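The Brerudus Pair

The kit came on a Tuesday, in four cartons, with an invoice for £3790 folded into the top one. Tracey Oakley had been reviewing kitchen machines for Greenwood long enough to know that the invoice was a mistake and that somebody would ring about it. She put it under the kettle and started on the bolts.

Lidetti sold the Brerudus as a pair of arms that would clear a draining board. You gave them a table, a rack and some cups. The booklet said setting up took 60 minutes. It took her until half past nine at night, and Liam Penrose had to come over from the subs' desk to hold the rail.

"Who chose the walls?" he said.

"I did. It was the end of a roll."

"It's leopard."

"It's pink leopard. Pass me the long key."

They ran it before he went home. She pressed the button and stood back with her notebook. 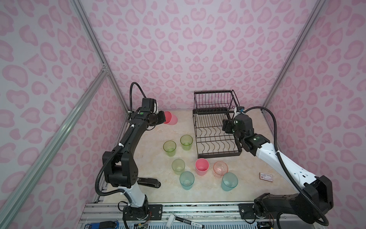 The Brerudus pair at work, left arm with a cup.

The left arm held its cup on its side, low over the table, and seemed to be thinking. The right one waited at the rack with its fingers poised. Liam ate a biscuit.

"Which is the clever one?" he said.

"They're the same. It's one program."

"They don't look the same."

She wrote that down, then crossed it out. Greenwood gave her 17 lines for a product and wanted a score at the end of them. There was no room for what Liam thought.

At ten he put his coat on. He stopped at the door and asked what she had done about Hoda's cups, the ones from the old flat, and she said they were in a box. He asked if she was going to use them for the test. She said these plastic ones were fine.

After he left she sat down with the laptop and opened the view from the wrist, which Lidetti charged extra for.

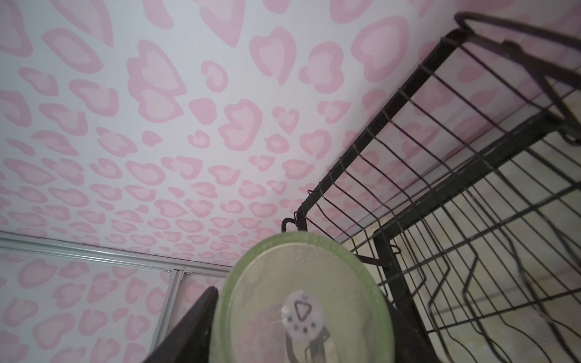 Tracey had shared a kitchen with her sister for nine years, and in all that time they had not agreed on how to stack a rack. Hoda put things in wherever they would stay. Tracey took them out again and did it properly, largest at the back. On the laptop the rack leaned across the right of the picture, steep and black, with the pink spots filling most of the rest, and she found she could not have said which way was the back. Perhaps it had looked like that to Hoda. She had been shorter, and always in a hurry.

She ran the program again and did not write anything. Then she fetched the box from the hall, unwrapped one cup, a heavy one with a chip in the handle, and stood it on the side by the kettle, well away from the arms.

Lidetti rang in the morning about the invoice. The woman was very sorry. She asked how Tracey was getting on with the Brerudus.

"It's slow to put together," Tracey said. "I haven't given it a score yet."

"Is there anything you'd like us to look at?"

Tracey looked at the chipped cup, which had tea in it.

"Could I keep it until September?" she said.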